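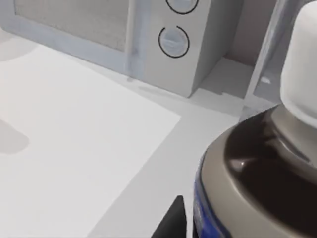 Figure 4.1. Simulated kitchen counter with a microwave, a sheet of paper and a spray can, and one gripper finger beside the can.

Chapter 4
Before You Sign the Purchase Order

The first robot arm I ever bought spent 14 weeks in its crate. I'd picked the arm, fought for the money, and told everyone in the building it was coming (I may have brought cake). Then it arrived and we had no bench strong enough to bolt it to, no outlet on the right wall, and a gripper that opened just wide enough for a marker pen. Jarlath Phelan, who ran the shop next door, hung his coat on the crate all winter.

So this chapter is about money and planning, and I promise it's more fun than it sounds. Chapter 3 covered how arms move and what the numbers on a spec sheet mean. Now we're going to take those numbers shopping!

I like to start with the task, and I mean a really small, boring version of it. Look at Figure 4.1 again. A spray can is an ordinary thing, but it asks a lot of buying questions. How wide does the gripper have to open to get around the body of the can? How heavy is a full one? Is there space on either side for the fingers, and will the wrist bump into whatever is standing behind? A flat sheet of paper on the same counter asks a completely different set, and a gripper that's great with cans can be hopeless with paper. If your job includes both, you want to know that before you get a quote.

You'll also notice that the kitchen is rendered. I've become a big fan of testing in simulation before spending anything, and we'll do plenty of it in Section 4.3. Moving a microwave a foot to the left costs you a few seconds on a screen. Just don't let it talk you into skipping the real trial, especially where friction and shiny surfaces come in.

Now, the budget. We'll follow one case through the whole chapter: Parisa Vahidi's lab at Garano, which wants a single arm for household handling tests. She has two gripper quotes on her desk. Koniteck wants $2,761 for a plain two-finger model, and Durkden wants $3,918 for one that opens wider and comes with spare fingertips. Most of my students grab the cheaper one in the first minute. Then they price the spare fingertips, the mounting plate, the cable and the extra day of setup, and the room gets quieter. I won't tell you which one Parisa picks until Section 4.5, and I'd like you to make your own choice first and write it down.

You'll need 3 things beside you as you read: the task sheet you filled out in Chapter 2, a tape measure, and a blank spreadsheet. Name the first column "Item" and the second "Who told me this price." That second column was Heriberto Barrera's idea, and it has saved me from at least one very awkward meeting in May, when the finance office asked where my number for safety fencing had come from and I could point to a name.

4.1 Writing down the job

Pick one object your robot will have to handle and put it on the table in front of you. Measure it at its widest point, then weigh it full and weigh it empty. Put all of that in the first row of your spreadsheet, and leave the price blank for now.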